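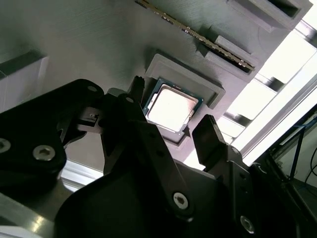
## An afternoon at the Prultier open day

I'd been looking forward to this one since the poster went up in the library. Prultier have a unit on the Dremport estate, ten minutes by bike from my house, and once a year in July they open the doors and let people wander in. I've missed it every time until now. Never again!

I got there just after two and went straight to the bench where they do computer assembly, which was the bit I'd come for. There's a grey printed panel with a socket for a processor and a slot for a memory module, and the arm practises on that before it goes anywhere near a proper machine. If you've ever built your own PC you'll know why this is such a good thing to teach a robot. A processor only goes in one way round, and it wants to be lowered, without a shove. I bent the pins on my first one (I was 19 and in a hurry) and I still feel a bit ill thinking about it.

The engineer running the bench was lovely and took every question going, including mine, of which there were far too many. I asked why they print the practice panels themselves. She said a batch of 4 takes a night on the printer, and if one gets chewed up they just print another. The socket walls are sloped as well, which gives the part a bit of help on the way in. Somebody's son asked if it could build him a gaming computer by teatime and she said to ask again next year.

## On to a proper computer

After the tea break (good flapjack, 90p, cash only) we were back for the harder job, a desktop case with its motherboard in place and all the usual wiring in the way. I'd read about this sort of work on the Bolger forum but seeing it up close is another matter. There's so little room in there! The practice panel is all open space, and then suddenly you've got memory slots and capacitors and a side wall to mind.

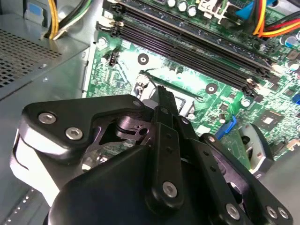
I stood there far longer than I meant to. What got me was how patient the whole thing is. They'd logged 56 tries at the processor area that week, and she talked us through the awkward ones as cheerfully as the good ones – where the grip was a touch off, where the angle needed changing, where they simply stopped and started over. I do wish more open days were like that.

There was a sign-up sheet by the door for the autumn evening talks and I've put my name down. They had 300 through last year, so get there early if you want to stand near the front. Parking is at the Dalldale end, and the bike racks are round the back by the loading bay.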